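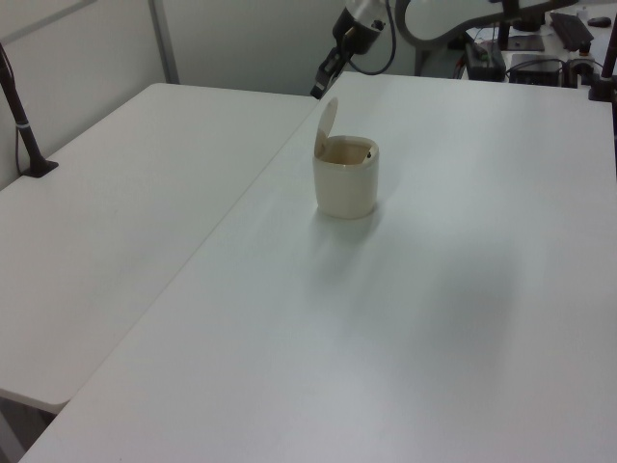

Fil : vider un appart de 3 pièces avant déménagement, ce que j'ai appris en mai (et ce que j'ai raté)

1/
Bon. On m'a demandé trois fois en message privé comment j'avais fait, donc je mets tout ici une fois pour toutes. Je tape vite, pardon pour les fautes.

2/
Point de départ : bail rendu fin mai, préavis donné tard, cave pleine. Mauvais départ donc.

3/
Première erreur, commencer par les photos et les lettres. Ne faites pas ça. J'ai perdu deux soirées assis par terre dans le couloir à relire des cartes postales. Résultat : zéro carton fermé.

4/
Commencez par la salle de bain. Petite pièce, peu de sentiments. Les crèmes périmées, on n'hésite pas longtemps. Ça lance.

5/
Ensuite la cuisine mais en deux fois. D'abord le haut des placards (tout ce qu'on n'attrape pas sans tabouret, on ne s'en sert pas). Le reste la dernière semaine, vu qu'il faut bien manger.

6/
Les médicaments : retour en pharmacie, sans les boîtes en carton ni les notices. Moi j'avais tout apporté en vrac dans un sac, on a trié sur le comptoir avec la queue derrière. La honte.

7/
Livres. Gros morceau. J'en avais 482, je le sais parce que j'avais fait une liste sur tableur pendant un hiver d'ennui. Gardé un mur, donné le reste.

8/
Les bouquinistes ne prennent presque rien, prévenez-vous. Les encyclopédies : personne. Les poches en bon état oui, les boîtes à livres du quartier aussi mais pas 40 d'un coup svp, j'ai vu quelqu'un le faire et la porte ne fermait plus.

9/
Les papiers. Quittances de loyer 3 ans après la fin du bail, bulletins de salaire jusqu'à la retraite, relevés bancaires 5 ans. Le reste au broyeur. J'ai emprunté celui du bureau, il a chauffé, j'ai dû faire ça en quatre soirs.

10/
Ah oui et les modes d'emploi !! Un tiroir entier. Dont celui d'un magnétoscope parti depuis longtemps. Poubelle jaune, sans regret.

11/
Déménageurs : trois devis. Destton le plus cher, 2,955 euros pardon 2 955, avec emballage vaisselle. Alvarado pas loin derrière mais sans monte-meuble. Skurner m'a répondu quand j'étais déjà installé, sympa.

12/
Pris Destton au final. Pas donné, mais quatrième étage sans ascenseur et mon dos n'a plus vingt ans. Ils demandent les dimensions du canapé à l'avance, mesurez AUSSI la cage d'escalier. Le virage du deuxième surtout.

13/
Si vous hésitez entre deux devis, regardez la ligne assurance. Valeur déclarée globale et valeur par objet, c'est pas pareil. J'ai failli signer sans liste détaillée.

14/
Les cartons maintenant. Petits pour les livres, grands pour les couettes. Tout le monde le sait et tout le monde fait l'inverse, moi compris. Un carton de dictionnaires a lâché dans l'entrée.

15/
Écrire sur le CÔTÉ du carton, pas dessus. Une fois empilés vous ne lisez plus rien. Pièce de destination + deux mots de contenu. « Divers » interdit. J'ai encore deux « divers » fermés à l'heure où je vous parle.

16/
Ce que j'ai vendu : un buffet, un vélo, une machine à coudre qui marchait une fois sur deux (dit dans l'annonce, vendue quand même). Posté sur Drakano, le petit site d'annonces du coin. Moins de monde qu'ailleurs mais des gens qui viennent.

17/
Mettez le prix ferme et l'étage dans l'annonce. Sinon vous aurez « dernier prix ? » à 23h et quelqu'un tout seul pour descendre une armoire.

18/
Encombrants : rendez-vous à prendre bien avant. Chez moi presque trois semaines d'attente. Le matelas a donc vécu debout dans le salon tout ce temps là.

19/
La cave. Je voulais pas en parler. Pots de peinture = déchetterie, jamais la poubelle. Gants. Lampe frontale si l'ampoule est morte comme la mienne. Prévoyez une demi journée et une douche.

20/
Budget total, déménageurs + cartons + location d'utilitaire pour la déchetterie + pizzas pour les copains : nearly 3 000, enfin presque 3 000 euros (je bosse en anglais toute la journée, ça déteint).

21/
Oublis bêtes : relever les compteurs et garder la preuve, le double des clés de la boîte aux lettres, dégivrer le congélo la veille. Moi c'était le matin même. Serpillière.

22/
État des lieux : rebouchez les trous de chevilles mais laissez sécher avant de poncer. Le joint de la baignoire, dix minutes avec un bon grattoir. On m'a rien retenu sur la caution à part le détartrage du robinet.

23/
On me demande si je regrette des choses données. Une lampe. Et une cocotte en fonte trop lourde que je cherche encore dans les placards le dimanche.

24/
Si vous avez des questions sur le broyeur ou les devis je réponds ce soir, là je dois filer. Pour le courrier : réexpédition, à demander quelques jours avant, j'avais oublié de le mettre.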